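5/19/22

I have paid for palm readings, a birth chart, two past-life sessions and more card readings than I kept receipts for. I am not writing to complain about any of them. I am writing about the way readings are sold now, and in particular the yearly subscription, which I think is bad for the people who buy it and not much better for the readers who offer it.

Last winter I signed up with Pulten, an online service that puts you in touch with astrologers by phone or chat. A single call cost $40. The yearly plan cost $710 and covered a reading every two weeks, with a written forecast on top. I did the math, saw that I would come out ahead if I used it, and paid.

I used it. By the third month I was calling about things I would never have taken to a reader before: whether to switch dentists, whether to answer an email from my cousin, whether June was a good month to paint the hallway. The reader was polite and had an answer every time. I stopped making small decisions until I had a call booked, and some of them went stale while I waited.

A chart doesn't change every two weeks. The planets move, and a good astrologer will tell you which movements matter to you and which don't. Most of them don't. The woman who did my first chart, at a kitchen table in Wivholm, told me not to come back for a year. She charged $100 and talked for most of an afternoon. I still have the notes and I still look at them. I couldn't tell you one thing from the written forecasts Pulten sent me in February.

Some people will say this is the customer's fault. A gym doesn't make you go, and a reader doesn't make you call. I accept part of that. But a gym loses nothing if you stay home, and a plan like this one sends a reminder when you have an unused reading. Mine said my guidance was waiting. I found that hard to ignore, and I suspect it was written to be hard to ignore.
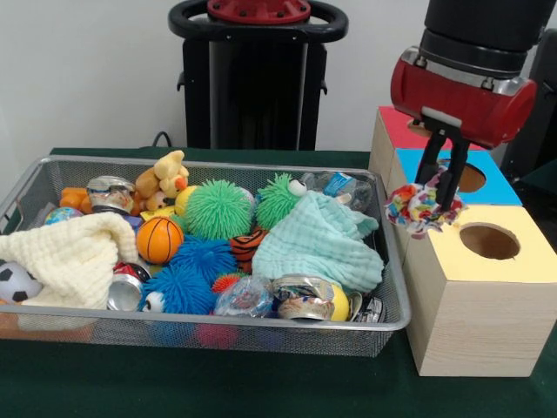
When I put a shorter version of these complaints on the Livby message board, Choi wrote back that I had it the wrong way around. A reader who lives on single bookings has every reason to scare you a little, Choi said, so that you book again, while a reader who has been paid for the year can afford to tell you that nothing much is going on. Choi had been on a yearly plan for a long time and had heard "nothing to report" more than once.

I have thought about that reply a good deal. It is true that fear sells readings. I once had a palm reader find a break in my life line and offer to discuss it for an extra fee. A subscription would have taken away her reason for doing that. Still, in my own months with Pulten no reader ever told me nothing was going on. They had the time to fill and they filled it.

What I would like to see is simple enough. Let people buy three or four readings at a discount and use them whenever they want, with no end date and no reminders. Let the reader say at the close of a session how long the client should wait before the next one, and put it in writing. A few independent readers already work like this. The ones I know of have waiting lists.

The usual defense of the big services is that they keep good readers in work, and I don't dismiss it. It is hard to make a living doing charts one at a time. When I asked Pulten how many readers they had, the answer was 1492. I would happily pay more per session if it meant that mine remembered who I was. I had five different ones in my first three months, and each began by asking for my birth time.

My plan runs out in the fall and I have turned off the renewal. I painted the hallway last weekend.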